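Ticket 342 - Rukley bench, layout sheet rules
Status: open, waiting on Cadi
Raised by: Milagros Arrieta
Site: Cakdale

5th June
Problem: night runs not comparable with day runs. Same task, same parts, different start poses. Dumlao log shows 214 runs since April and 30 of them flagged "sheet moved". Bench rule 4 says sheet gets checked against the corner marks before every run. Marks have worn off. So people are eyeballing it.

Tried so far:
- re-homed both arms, no change
- swapped the printed sheet for a fresh one, no change
- reloaded the Flistura config, no change, waste of a morning

Not an arm fault imo. It's the setup, and the rule as written can't be followed.

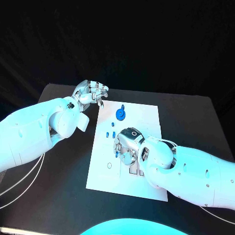
Second thing. Rule says blue parts start off the outlines, one arm over the sheet at a time unless the task card says both. Card for this task doesnt say either way. Needs a line adding. Also nothing in the rules about where cables should sit, I'd like a minimum gap from the paper written down.

Reply, Cadi Yorath:
Agree on the marks. Don't use tape again, it lifts. Will get them scribed. Until then no run counts towards the comparison set, log it as practice. Cable gap fine by me, send me a number and I'll put it in the draft.

Milagros:
Ok. Measuring tommorow. Do the 30 flagged ones come out of the set or stay in with a note?

Cadi:
Out. Keep the raw files though.

Milagros:
Done, moved. Leaving this open till the marks are in and rule 4 is reworded.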